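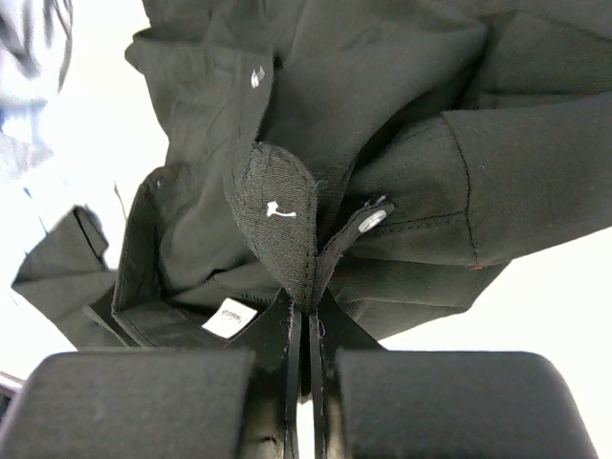

November
By Audrey-Anne Hawthorne

Fold by the Hardware

Most instructions for folding clothes assume a T-shirt. The T-shirt is a poor reference case. It has one layer front and back, no fasteners, and a fabric that settles wherever it is put. Black woven garments with a snap or button, a strap, a tab and an inside label behave differently, and I think the usual method of matching edge to edge is wrong for them.

The edge method fails first on contrast. On black cloth a seam, a hem and a crease look much the same under a ceiling light, and it is easy to take hold of a crease and treat it as an edge. The fold that results is off by a few degrees and the error doubles with the next fold. Metal does not have this problem. A silvery fastener on dark cloth can be found in one glance, and its position on the garment is fixed by stitching or by a rivet.

My proposal is to locate the fastener before touching anything else, then the label. On most trousers the label sits inside the back of the waistband, so the two together give front and back. Close the fastener. Lay the waistband straight, smooth any loose strap flat against it, and only then bring one leg over the other. The legs will follow a waistband that is square. A waistband will not follow the legs.

Terence Ashworth, who ran the linen room at the Endalberg hotel when I worked there, held the opposite view. He taught staff to pick up trousers by the cuffs, let the weight of the waist pull the legs straight, and lay the whole thing down in one motion. For pressed wool with a center crease this is correct and I still do it. For unpressed work trousers it is not. The waistband lands twisted more often than flat, and the second handling takes longer than the first one saved.

Sofia Carrilho objects on different grounds. She folds for a rental wardrobe in Landham and points out that a closed snap leaves a round impression in the layers above it once the stack is high enough. She is right about this. Her stacks are 72 garments deep, however, and a household shelf holds far fewer. At home I turn the fastener to the inside of the last fold and keep the stack to four.

Twill deserves a separate note. The diagonal weave has some stretch on the bias, so a pair of trousers lifted by one pocket corner will hang out of shape and should be shaken once before it is laid down. Pulling it straight on the table does not work as well.

Loose threads at the end of a strap should be trimmed at this stage, with scissors. Pulled threads take the stitching with them. I keep a small pair on the same shelf as the trousers.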